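The Tamar Bubble Quilt from Walteter

We've been making bedding at Walteter for long enough to know that most people don't really want a new blanket, they want their old one back, the one that went soft in all the right places and was then left on a train. The Tamar is our attempt at that feeling, straight out of the bag. It's a white quilted blanket with a bubbly, textured face that is lovely to run your hand over (we have all been caught doing it in the stockroom), printed all over in friendly colours so it cheers up a plain bed or a tired sofa.

It's a generous weight without being a heavy one, 230 grams to the square metre, and it folds down smaller than you'd expect. Most of our customers buy it for a child's bed and then find it has wandered to the sofa by teatime. We think that's a good sign.

The print is a mixture, and you'll notice different bits of it depending on how the blanket is lying. There are hearts, and there are rounded, cloudy sort of shapes in muted colours - nothing too bright, so it should sit happily with whatever curtains you've already got.

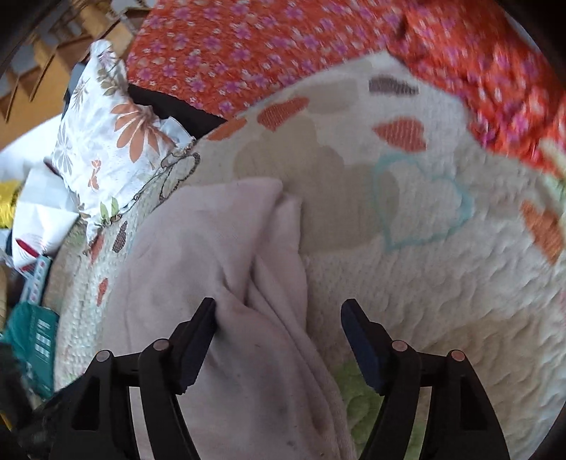

Tamar with a pale pink towel. Orange hearts, a beige cloud shape and one large heart outlined in light blue.
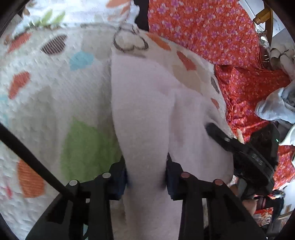
Tamar under soft white plush, with rounded shapes in green, orange, brown and light blue.

Now, layering. We're often asked what goes with it, and our answer is nearly always something smoother. The bubbly surface has plenty going on already, so a fluffy throw or a fleecy little blanket on top makes a very nice change under the fingers. Gumuvell, our plush range, was designed with exactly this in mind and the two wash well together. If you like a bit more colour, the Buzatu towels come in soft plain shades and look very sweet folded at the foot of the bed, especially in a guest room.

Washing is simple. Forty degrees, an ordinary powder, no softener please (it flattens the bubbles over time, and you'll be cross with yourself). Give it a good shake while it's still damp and dry it on a line if the weather lets you. A low tumble is fine too. Small marks come out best if you dab them with cool water and a drop of washing-up liquid before they go in the machine.

Order code 621. Orders placed before noon on a Tuesday go out the same afternoon, and all other orders go out within two working days.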